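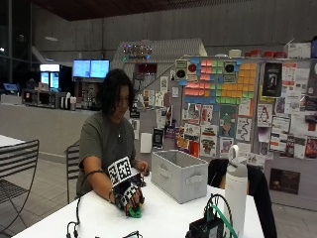 Glove on, right hand over the green test piece, gray bin standing by for the drop part of the run.

2022-11-21, Graden glove build, long table

Good session! I want to get this down while it's fresh, so excuse the order.

The short version is that the glove now drives the Skilanero hand well enough to close on something small and let go again over a bin. Two weeks ago I couldn't get the index finger to bend the same direction as mine, so I am very pleased.

Markers first. The big square on the back of the hand gives us the pose of the whole hand, and the small checkered ones along the fingers give the bend. I reprinted the set last week on matte paper and the difference is huge. The glossy ones kept washing out under the ceiling lights whenever the hand tipped toward the wall. Matte ones hold on through almost the whole reach. The place where we still lose them is a full curl, when the fingertips tuck under and the last marker on each finger turns away. In those moments the software holds the last good value and waits. It works okay for slow grabs. For fast ones the robot fingers stay half open a beat too long and then snap shut, which looks dramatic and is bad for the tendons.

Things I tried for the curl problem:
- Leaning on the bend sensors more when the markers drop out. Clear win, keeping it.
- Moving the fingertip markers back toward the knuckle. Helped the curl, hurt the pinch. Put them back.
- Tilting the big marker up a bit with a foam wedge. Love it. The pose is much steadier with the palm down, and palm down is where we spend all our time.

Recorded 28 grasps with the green piece. It's a nice thing to practice on: small enough that you have to cup it properly, bright enough that color tracking never confuses it with the table. The log came out to 1451 lines after I stripped the startup junk. Of the whole set, 3 went wrong on playback. In 2 of them the thumb closed early and shoved the piece across the table, and in the other one the hand closed on nothing at all, very confidently. I think that last one is a timing slip between the glove log and the arm log, because the finger motion itself looks perfect when I plot it alone.

Cable notes. Running the glove cable up the forearm and looping it back down at the elbow is the best routing so far. There's enough slack to reach across to the bin, and it doesn't tug at the wrist. Please leave the loop generous! When I shortened it to be tidy, every long reach pulled the back of the glove toward the elbow and the wedge went crooked. The connectors at the left end of the table still need labels. I plugged the wrong one in twice and spent a good while blaming the firmware for it.

Calibration takes five poses now: flat, fist, pinch, spread, flat again. The second flat is there to catch drift, and it does catch it. If the two flats disagree, redo the lot. Don't nudge the offsets by hand. I did that in January with the first version and it took me days to get back to sane numbers.

Also, the Makokha driver board is a joy. It cost a bit more than the one I had in mind, but it has proper current limits per finger, so a bad command makes the hand go limp and sulk where the old board would have stripped a gear. I've tested this more often than I meant to.

One idea I'm excited about — record the bare left hand too, at least its position. I keep resting it near the bin as a sort of target without thinking, and I bet we could use that as a cue for where the drop should go. Might be nothing. Might be really neat.

Next:
- Put a shared clock on the glove and arm logs
- Thumb: slow the closing curve, rerun the grasps that failed
- Label connectors
- Ask Urnari if the next size down in the glove is back in stock, this one bunches at the palm for smaller hands
- Try something squashy in place of the green piece
- Print spare fingertip markers, we're on the last sheet

Settings from today are saved in the shared folder under graden, with the wedge version marked. If you use the glove before I'm back, run the five poses and add your log next to mine.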